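ホーム | 寝具 | タオル | 収納 | 掃除用品 | お問い合わせ

カテゴリー:寝具・シーツ / 使ってみたレビュー

Avholmのボックスシーツ(ダブル・花柄ピンク)を半年使った感想

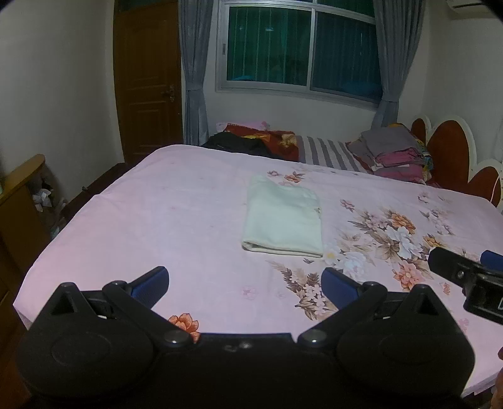 淡いピンクの花柄シーツ。中央はたたんだタオル、奥はグレーと白のストライプのシーツ。

3月に買い替えたダブル用のボックスシーツについて書きます。それまではSchumacherの無地を使っていましたが、角のゴムが伸びて朝になると外れているようになったので、別のものを探していました。Avholmは初めてです。色はピンクのほかに水色と生成りがあり、売り場で見て一番薄かったピンクにしました。

柄について
花は白、ピーチ、オレンジ、ベージュで、葉は茶色っぽい色です。大きな花のかたまりがあり、ほかは小さな枝が散っている程度なので、全面が花で埋まる感じではありません。商品ページの写真では柄が均等に見えたため、届いて広げたときは少し意外でした。うちのヘッドボードは濃い赤の花びら型で白い縁取りがあり、かなり主張が強いのですが、シーツの地色が薄いのでけんかはしていません。赤い花柄の毛布を重ねるとさすがに柄が多いです。気になる人は無地の掛け物にしたほうがいいと思います。

サイズと付け心地
マットレスの厚みは17センチです。説明書きでは27センチまで対応とあり、うちのものだと裾がだいぶ余ります。余った分は下に折り込めば済みますが、最初に四隅をきちんと合わせておかないと表面に斜めのしわが出ます。一人で掛けるなら、対角の二か所を先に留めてから残りをやるのが楽でした。ゴムは全周に入っています。寝ている間に外れたことは今のところ一度もありません。

洗濯
週に一度、ネットに入れて普通のコースで洗っています。最初の洗濯で水にほんの少し色が出ましたが、一緒に洗った白い枕カバーには移りませんでした。縮みは測っていないものの、掛けるときの感覚は変わっていません。乾くのは早いほうで、午前10時に干せば昼過ぎには取り込めます。アイロンはかけていません。毛玉は足元に少しだけ出てきました。

洗濯物をたたむ台として
うちではベッドの上で洗濯物をたたみます。タオルは真ん中で四角くして、服は奥のほうに積んでいきます。前のシーツはつるつるしていて、積んだ服がよく崩れました。今度の生地は少し引っかかりがあり、薄手のタオルでもたたむ途中でずれません。薄いミント色のタオルを置いても見分けがつくので、取り忘れもありません。逆に、ピンクやベージュの靴下は柄にまぎれます。片方をそのままにして夜に背中で気づいたことがあります。

不満な点
洗濯表示のタグが角の内側にあり、硬いです。寝ていて当たる場所ではありませんが、掛けるときに指に触ります。それから、枕カバーがセットになっていません。同じ柄の枕カバーは別売りで、私が見たときは在庫切れでした。頭側と足側を示す印もないので、縦横を間違えて掛け直すことがあります。Cornellのシーツには短い辺に印が付いていて、あれは便利でした。

店のこと
Gosportの寝具売り場で買いました。サイズを間違えた場合は未開封なら13日以内に交換できるとのことで、袋を開ける前にマットレスの厚みを測りました。次も同じものを買うかと聞かれたら、色違いの生成りを買います。洗い替えが一枚しかないので、冬になる前にもう一枚足すつもりです。

タグ:ボックスシーツ、ダブル、花柄、洗い替え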